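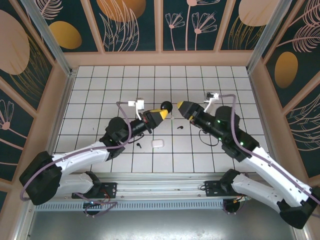 Small parts are our favorite thing to sort, and the April tidy-up gave us plenty! We went through 63 boxes and about 600 bits and pieces, most of them smaller than a thumb. White tile makes a lovely sorting surface - the black grout lines keep you honest about where you put things, and two black earbuds and their white charging case show up on it right away. Everything from the Gudaddale cupboard got looked at, down to the last loose cap.

Next on the list was the shelf of spares, which took us until nearly 9 p.m. and was great fun. 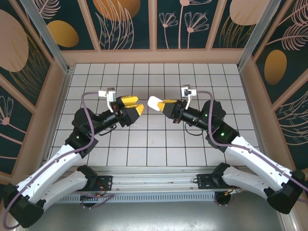
Where do single earbuds go? Into the shallow Rilport drawer, on the left side, until the other one shows up.

The drawer now has 200 little compartments, and we love it.

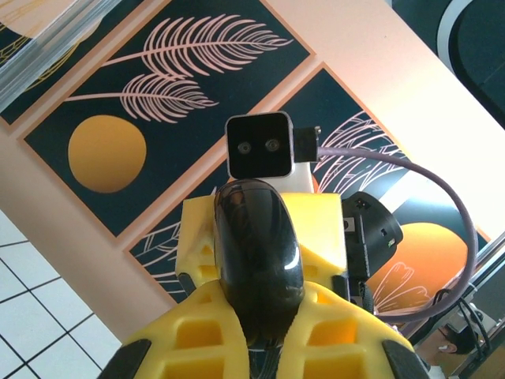
Chala Small Parts Club - Gallery

Peach walls really cheer the place up! More sorting next month, so bring your tins.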